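Chapter 4
A Place for Small Things

I have a confession to start this chapter with. For years I kept every small supply I owned in one deep drawer, and I could find anything in it as long as I had ten minutes and a good mood. Then I took a job at the supply room in Utholm, where 1,930 little items came through in my first October, and my drawer method lasted until lunch!

What saved me was the plain open-front bin. You've seen them in garages and clinics and the back rooms of hardware stores – low lip at the front, taller wall at the back, so your hand goes straight in and your eyes get there first. Stand a few side by side and you have the start of a system.
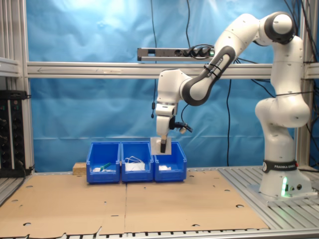

My first rule was one kind of thing per bin, and I was very strict about it (too strict, as my coworkers at Jeltby later told me). It works beautifully for things you grab all day long. Masks are a good case. They stack, they're all alike, and you never want to dig for one. Gauze pads in their wrappers are just as easy.

Then you get to the odds and ends – a swab, a tube with a cap, a small vial, a box that goes with them. Do they each get a bin? I tried that once and ended up with 63 bins, most of them holding next to nothing. These days I put things that get used together in one bin and let them be a bit of a mix. I went down to 44 bins that way and I haven't missed the rest. 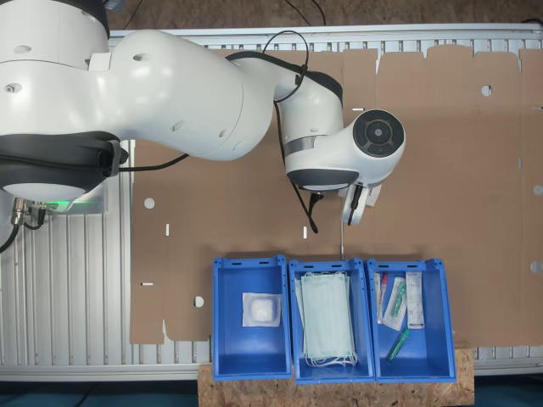

Figure 4.1 Three blue bins: a wrapped pad, a stack of face masks, and mixed test supplies.

In this chapter we'll sort a pile from scratch, choose bin sizes, and talk about labels, including the ones I got wrong. You'll want a table, a sheet of cardboard to spread things out on, and a few bins of your own. Section 4.1 begins with the pile, so go ahead and empty that drawer.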